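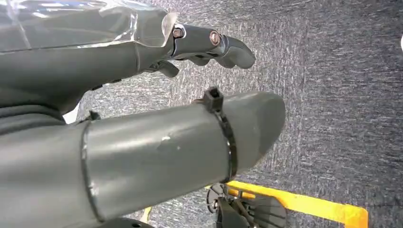 Tolera Lencho told us before we had our coats off that the stop button had worked and the arm had not cared. That was the short version. Most of the afternoon at Vesetix was the long one.

I went with 12 other people from our maintenance group, mostly from packaging and bottling plants. The visit had been planned since January as an ordinary tour, with a look at the new hand and some time to ask about service contracts. Then one of their machines had a fault during a practice run, and they offered to make that the subject. I was glad they did. I have sat through plenty of tours where everything works.

The shop is on the second floor of the old Cultton building. You sign in downstairs, get a badge and a pair of safety glasses, and take the freight elevator. The test area is carpeted, left over from when the floor was offices. Tolera said they have meant to pull the carpet up for years. Static has given them trouble in dry weather, though it had no part in this.

What happened was a cable problem. The machine was doing a slow reach when the arm stopped answering commands. The operator hit the stop, the drives lost power as they should, and the arm came down under its own weight. Nobody was under it. A parts cart was, and the cart lost.

They traced it to a cable at the elbow. It had been tied down too tight, so each bend pulled on the connector, and after enough cycles one pin backed out. On the bench it tested fine every time. It only opened up with the elbow bent past a certain point, and they spent most of a week finding that out.

Wondimu Lemma ran the second half of the tour and was blunt about the drop. The brake on that joint had been ordered from Ekinci and was sitting in a box downstairs. The plan had been to fit it before anyone worked at full reach. Then the schedule slipped, and someone decided a slow reach would be all right without it.

"It was slow right up until it wasn't powered," Wondimu said.

I have been in that meeting at my own plant, so I kept quiet.

You can still find zip ties on their hardware, and one of our group asked if they planned to get rid of them. Wondimu said no. A tie is fine for holding a cable bundle in place. The trouble comes when it is cinched down hard next to a joint that moves. Their new rule is a loop of slack on both sides of any moving joint and a check by a second person, who bends the joint by hand through its whole travel before power goes on. The plastic film on the hand came up too. It is ordinary clear wrap, and they want it off before a run if there is any chance of it working into a finger joint.

Other changes they have made:

Six feet of clear floor on every side during a powered test – marked with tape, carts included.

No reach above waist height without a brake or a prop under the arm.

A 100-cycle bend test on every new elbow cable, logged with the name of whoever ran it.

The logging is done in Vuseck, which several of us use already. Tolera showed us the form on his laptop. It was short, and I copied down the headings for our own use.

Questions ran long. Someone wanted to know why the stop doesn't hold the arm up, and the answer was that cutting power is still the right thing to do if a person is caught, but then something mechanical has to take the load. We didn't see a live run. The arm circuit was locked out, and Wondimu had the key on his belt.

If you go, parking is behind the building and the lot fills up by 8:30. Bring a jacket for the test floor. I've asked for a copy of the cable routing drawing and will pass it along when it comes.

Print this page | E-mail this report
6 comments | 12 shares
Contact the editor | Copyright, all rights reserved | Back to top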